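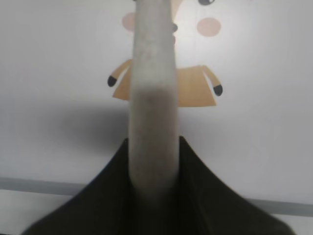 4. Food preparation surfaces in shared kitchens

4.1 What residents use as a work surface

The planning guidance used in Akholm and Ornport treats the kitchen counter as the place where food is prepared. Floor plans are checked for the length of counter between the sink and the stove, and a kitchen passes or fails on that measure. The table is listed with the furniture and is assumed to be for eating. Our material does not support this division. In the questionnaire, which was returned by 1070 residents, the table was named as the usual place for cutting and mixing more often than the counter, and this held in both towns. The gap was larger in Ornport, where the counters are shallower and are partly taken up by dish racks and kettles.

The interviews help to explain the pattern. We spoke with 74 residents in 12 buildings. Many of them described the counter as a place where things are kept and the table as a place where things are done. One resident in the Sesley building, who had shared a kitchen for several years, said that the counter "belongs to the toaster." Others pointed out that the table can be reached from more than one side, so two people can cook in the same hour without standing in each other's way. Residents who cook sitting down, among them older people and people with back or hip problems, had no other choice. The counters in all of the buildings are fixed at standing height.

Some residents did keep strictly to the counter. They were mostly people who had moved in during the previous year and who did not yet know the other members of the household well. Several said that they felt the table was shared in a way that the counter was not, and that putting raw food on it might bother someone. This agrees with Boiko's earlier notes from the Amundsen building, where new residents ate in their rooms for the first weeks and started to use the table only after somebody had invited them to sit down.

4.2 Surface color and the idea of a clean table

We did not plan to ask about color. The topic came up in the first interviews, and Pasichnyk added it to the interview guide before the second round in September. Tables in the buildings are bought by the housing provider and come in two finishes, a white one and a brown one with a printed grain. The two are the same size and cost the provider the same amount.

Residents who had a white table said that they wiped it more often. They also complained about it more. A crumb or a drop of coffee is easy to see on a white surface, and a person who leaves one behind can expect to hear about it. On the brown tables the same crumb can stay until the next meal without anyone remarking on it. When asked which table they would choose, residents were split. Those who did most of the cleaning in their household tended to want white, and those who did little of it tended to want brown. A third group had no opinion and seemed surprised by the question.

The marks themselves were a common source of disagreement. Residents did not always agree on whether a small dark spot was dirt, a burn or a flaw in the finish, and some had scrubbed at spots that would not come off. One household in Ornport had stopped using scouring powder after the surface went dull in the middle. Another had taken to covering the table with oilcloth, which solved the problem for the table but led to a new one, as the cloth held water underneath and had to be lifted every evening.

The provider's cleaning sheet, last revised on 14/04/2021, is pinned up in most of the kitchens. It gives instructions for the sink, the stove, the refrigerator and the floor. The counter is named once. The table does not appear at all. Residents who had read the sheet took this in different ways. Some concluded that the table was nobody's duty in particular and should be wiped by whoever used it last. Others thought it was covered by the general line about "other surfaces" and should be done by the person on the weekly rota. Both readings are reasonable, and in more than one building the two were in use at the same time.

Cutting boards are the other part of this question. Nearly every household had at least one, and most residents said they used it on the table. The board was treated as the surface that touches food, and the table as what carries the board. In practice the line was loose. Bread was cut directly on the table in many households, as were herbs and cooked vegetables. Raw meat was kept to the board without exception in the accounts we were given, though we have only what people told us and did not observe meals being cooked.

Figure 2 shows a tabletop in white. The finish is matte and the far edge is rounded. Small dark specks of the kind that residents described can be made out against the white, one of them near the lower edge of the cutting board.

Figure 2. White tabletop with a rounded far edge, against a pale background.

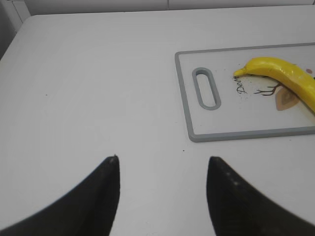
4.3 Consequences for the measurement of kitchen space

If the table is where food is prepared, a kitchen with a short counter and a large table may serve its residents better than one with the reverse. The present check would reject the first and accept the second. We suggest that the table be counted as work surface when it can be reached from at least two sides and when a person can get from it to the sink without passing through the doorway. Applied to the buildings in our sample, this would change the result mainly for the older Akholm kitchens, which are square and have room for a table in the middle.

There are limits to this. A table can be moved, and a provider could meet the requirement on paper with a table that is later taken away. It would also be a mistake to use the change as grounds for building shorter counters. Residents need somewhere to put the kettle, and if the counter cannot hold it, the table will. The question of storage is taken up in Section 5.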